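Chapter 7
Shared Workspaces: Rules for Cells with More Than One Arm

Chapter outline
7.1 Why two arms need their own rules
7.2 Marking out the shared zone
7.3 Speed, force and stopping
7.4 Cables and other things that get caught
7.5 The cell log
7.6 Review and sign-off

After reading this chapter you should be able to:
Explain the difference between a single-arm zone and a shared zone.
Write a zone plan for a small two-arm cell.
Choose a stop category for a given fault and defend the choice.
Inspect cable routing and record what you find.
Keep a cell log that another technician can work from.

Opening case: the Liltmont bench

In January the packaging lab at Liltmont moved its two light arms onto a single bench. Until then each arm had worked alone, on its own table, with its own risk assessment. Both assessments were current and both had been signed by Dalibor Kopecký, the lab's safety lead. The team took the view that two approved arms on one bench made an approved bench, and they started work the same day.

The first fault was small. One arm was holding a carton while the other moved in to press down a flap. The operator stopped the second arm from its own pendant. The first arm kept going, lifted the carton, and pushed it into the arm that had just been halted. A finger pad was torn and a wrist cover was scratched. No person was near enough to be hurt.

Kopecký's report on the fault ran to 2 pages. It named no faulty part. Each stop button had done what its manual said it would do. The trouble was that the stop buttons had been specified for two separate machines, and the bench had become one machine. The report asked for a single stop circuit, a drawn plan of the space both arms could reach, and a fresh risk assessment for the bench as a whole. Work was held until all of these were in place.

The case is worth keeping in mind as you read. Most of the rules in this chapter follow from it in one way or another, and the review questions at the end come back to it.

7.1 Why two arms need their own rules

A risk assessment covers a machine in a particular use. When the use changes, the assessment has to be done again. Putting a second arm within reach of the first is a change of use for both of them, even if no bolt or line of code on either arm has been touched.

Three kinds of contact have to be considered. An arm can strike a person. An arm can strike the other arm. Both arms can be holding the same workpiece and load it, or each other, through it. The last of these is easy to leave out. A carton held at both ends passes force from one gripper to the other, and neither controller may read that force correctly if it has been set up to expect a free load.

For this reason the people who assess the cell should watch the real task, with the real workpiece, before they write anything down. Drawings of the reach of each arm are useful but they don't show where the wrists end up when both grippers go to the same object.
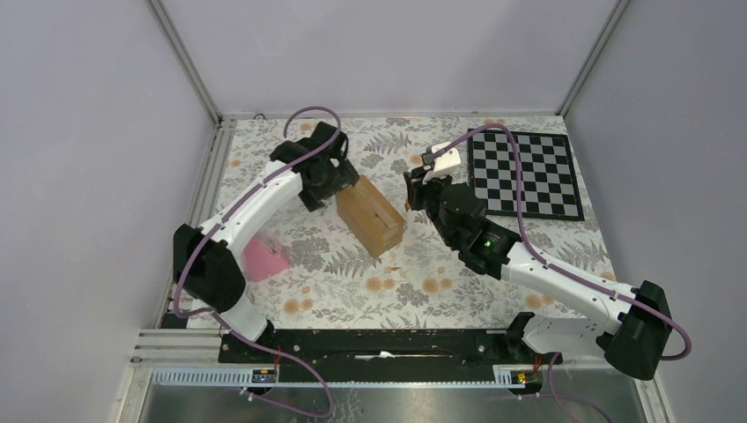
Figure 7.1 Two arms working at a cardboard box inside a partitioned cell. Note the closeness of the grippers to each other and the purple cable sleeves along both arms.

The partitions in a cell of this kind limit access from the sides on which they stand. They do nothing on an open side, and an assessment must treat each side separately. Write down, for every side, whether a person can reach in, how far, and what stops the arms if someone does. If the answer to the last part is "the operator would notice," the side has not been protected.

Soft coverings on the work surface also belong in the assessment. Cloth is common on benches used for handling trials. It can shift or bunch under a workpiece, and it can be pinched by a gripper that comes in low. State how the covering is fixed and check it at the start of each shift.

7.2 Marking out the shared zone

The shared zone is all the space that both arms can enter, including the space taken up by the grippers and anything they carry. It is nearly always larger than people expect. Work it out with the longest workpiece in the grippers and the joints at their limits.

A zone plan for a small cell should contain the following:
A top view and a side view, both to scale.
The reach of each arm, drawn with gripper and load.
The shared zone, shaded.
Every fixed object inside the reach of either arm, such as calibration boards, trays and fixtures.
The position of each stop button and each point of access.

Fixed objects are often missed. A calibration board is put down for setup and stays on the bench after the setup is finished. If it is to remain, it goes on the plan. If it isn't on the plan, it comes off the bench before the arms are enabled.

At Vurkilton, a training site that runs several cells of this type, the zone plan is posted beside the main stop button. Ettore Sala, who wrote the site's procedure, asks trainees to compare the plan with the bench at the start of every session and to initial it. A difference of any kind means the arms stay disabled until either the bench or the plan has been corrected. The plan may be corrected only by the person who signed the assessment.

7.3 Speed, force and stopping

Inside the shared zone each arm runs under the lower of two limits: its own limit for the task, and the limit set for the cell. The Vurkilton procedure caps tool speed in the shared zone at 200 millimeters per second during setup and teaching. Production speeds are set by the assessment and may be higher where people are kept out. The procedure also requires a clear floor strip of 800 millimeters in front of the bench, so that an operator can step back without turning around.

These are one site's figures. Do not carry them into another cell without doing the work that stands behind them.

Stopping is where two-arm cells most often go wrong. The rule has two parts. Any stop button stops every arm. No arm restarts by itself when another is reset. Test both parts, on each button, with the arms moving and with a workpiece held between them. A test on an idle cell shows only that the lamp changes color.

Decide in advance what the grippers do after a stop. Holding the load is usually safer than dropping it, but a hand trapped against a load must be able to get free. Write down how a gripper is released without power and make sure every operator has done it once.

7.4 Cables and other things that get caught

Cable runs on light arms are commonly left outside the arm in a flexible sleeve. This makes them easy to inspect and easy to snag. Each loop needs enough slack for the full travel of the joint it passes and no more than that. A loop that is safe in a one-arm cell may hang where the second arm's elbow now travels.

Move each arm slowly through its range with the other parked, then reverse the roles, then move both. Watch the sleeves the whole time. Look for pulling at the ends, rubbing on joint covers, and loops that drop below the edge of the bench. Mark the sleeve at each clamp so that slipping can be seen later.

7.5 The cell log

A log entry records what was changed, who changed it, and what was tested afterward. "Adjusted left arm" is not an entry. The entry below comes from the Cirnum cell at Vurkilton and is a fair model.

June 29, 2022. Left wrist sleeve re-clamped after rubbing found on joint cover. Full range moved at teach speed, both arms. All stop buttons tested under motion with carton held. Zone plan unchanged. E. Sala.

Key terms

Shared zone: the space that more than one arm can enter, with gripper and load.
Common stop: a stop circuit in which any one button halts every arm in the cell.
Zone plan: the scale drawing that shows reach, shared zone, fixed objects and access points.
Coupled load: a workpiece held by two grippers at the same time.

Before you go on

1. Which rule in Section 7.3 would have prevented the damage on the Liltmont bench?
2. Look at Figure 7.1. List the objects on the work surface that would have to appear on a zone plan if they were to stay there.
3. The Ó Flaithearta workshop wants to replace a cardboard workpiece with a longer one of the same weight. Which parts of the assessment must be done again?

Section 7.6 sets out the review meeting and the sign-off form. Have your own zone plan in front of you when you read it.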